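Setting up the hand-held grippers: part 4, the table and the first practice runs

Last updated: 5 Feb 2021
By Declan Waaka

Right, if you've followed the earlier parts you should have a pair of grippers that open and close, and a marker plate fixed on top of each one. This part covers getting the table ready, checking the fingers and doing your first few goes with a real object. Set aside an evening for it. I did mine in the back of the Mirkby workshop in October and spent most of that evening hunting for the right hex key, so find yours before you start!

You will need: both grippers with their cables, a flat white board, a table it will sit on without rocking, tape, a small file, and one household object you don't mind knocking about.

1. Put the board on the table and push down on each corner in turn. If it rocks, pack it with card until it doesn't. I know this sounds fussy, but a rocking board will drive you mad later on.

2. Wipe the board down with a barely damp cloth and let it dry. Old pencil marks don't matter much. Sticky patches do, as light objects cling to them and then come free all at once.

3. Check the marker plates. They should be flat, clean and screwed down firmly. Give each one a gentle wiggle with your thumb, and if it moves, tighten it now.

CAUTION: don't touch up a scuffed marker with a pen. I tried it on an early set and ended up printing the whole lot again. Print a fresh one and throw the old one away.

4. Choose your object. I like something with an awkward shape and a bit of weight at the bottom, so a small desk lamp is ideal. Leave the bulb out and keep it unplugged at the wall for all of this.

5. Set the lamp down on one side of the board and leave yourself clear space on the other side. Pick up a gripper in each hand and stand close to the near edge, with your elbows loose.

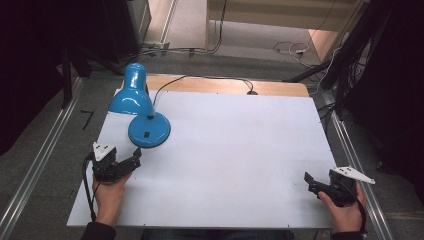 Both grippers in hand at the near edge, with the lamp on the left half of the board.

6. Let the gripper cables hang down towards you. If you feel a tug when you reach forwards, stop and give yourself more slack. Don't just pull harder (I've had a connector out that way, and it's a horrible little thing to solder back on).

7. Practise reaching without touching anything. Move one gripper up to the lamp base, pause, and bring it back. Do the same with the other hand. Do this 5 times a side, slowly, until it stops feeling like eating peas with garden shears.

8. Now try a light hold on the lamp's arm, close to the base. Squeeze only until you feel it resist. You aren't lifting yet, only getting used to how much the fingers give.

NOTE: watch the lamp's own power cord as well. It's very easy to hook it with a fingertip on the way back, and then the whole lamp comes along for the ride.

Checking the fingers

I do this after the first practice and again whenever a grip feels odd. Move the lamp out of the way first.

9. Hold a gripper over a bare bit of board with the jaws open and look down at the two fingers. A plain pale background is brilliant for this, as every bit of fluff and stringing stands out against it. 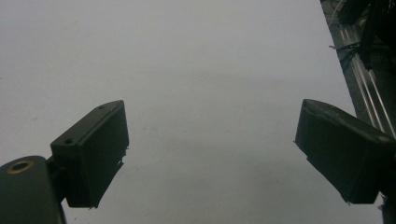 10. Run a fingertip along the inside edges and feel for burrs. Mine came off the printer rather hairy. The fine strings pull off with tweezers, and anything harder wants a couple of light strokes with the file. Go easy, and keep the file off the gripping faces themselves.

11. Look into the screw holes. If a hole has a lip of plastic round it, trim the lip with a craft knife, cutting away from your hand.

12. Close the jaws slowly and see whether the tips meet squarely. If one gets there ahead of the other, loosen that finger, nudge it over and tighten it again, a bit at a time. Mine took 4 tries on the left gripper and one on the right. No idea why.

CAUTION: these are printed parts and the threads will strip if you lean on them. Stop turning as soon as the screw feels snug.

13. Open and close each gripper 35 times, at an easy pace, then check the screws once more. If one has worked loose, sort that out before you go any further.

When both grippers pass, put the lamp back and repeat steps 7 and 8 before you try lifting it. Part 5 picks up from there with recording.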